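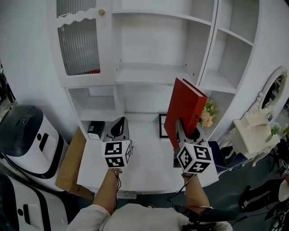
Saturday, and the right gripper is behaving itself

I meant to be home by lunch and of course I wasn't, but I'm in a good mood anyway, so I'll put it all down while I still remember which screw was which.

The right-hand gripper had been bothering me all week. The jaws closed fine with nothing between them, but on anything with a bit of weight you could feel the fingers give, just a hair, and then whatever you were holding would start to lean. I blamed the finger pads first (I always blame the pads, it's a bad habit and I've thrown away perfectly good ones over it), and then Jörg Wegener wandered in with his coffee and wiggled the marker cube with one finger. It moved! Not much, but it moved, and the whole time I'd been looking at the wrong end of the thing.

So I took it down on the bench. Two of the mounting screws under the cube had backed out and a third had chewed up its thread, which I suspect was me in December, in a hurry. I put in a fresh insert, cleaned off the old thread locker with a toothpick and a good deal of muttering, and tightened everything in turns so the cube would sit square. The Stollon sheet says to leave it 24 hours before rough handling. I gave it 30 minutes with the lamp on it, wrote that on the log so I can't pretend otherwise later, and will check it again first thing next time.

While I had it open I did the jaws too. There was a little play in the slide, so I snugged up the guide and put on the tiniest dab of the Lillilow grease, wiping most of it off again. After that came the calibration, which I'd forgotten takes forever when you do both hands. The left one went through the first time, bless it. The right needed two goes, and the second one I saved as number 1032.

Then the part I like, over at the big white cabinet. I pushed up my sleeves and had a go at the red book, pinched low by the spine and lifted toward upright next to the peach and cream flowers. That book is my favorite test because a hard cover tells you straight away if the fingers are square to each other, and I could feel the difference in my wrist before I had it anywhere near straight. I did 18 lifts before I let myself write "OK" in the column.

The cables are still a nuisance. They come down off the right handle and across my wrist in a bunch, and every time I turn my hand over I can feel them tug. Noonan wants to reroute them along the forearm with a soft sleeve, and Wurell has a lighter set that can take up to a year to arrive, so I think we'll be trying the sleeve.

Still to do: order more inserts, swap the left pads, and find whoever has my small hex driver. I've looked in both drawers and in my coat. Jörg says he gave it back, and I do believe him, mostly.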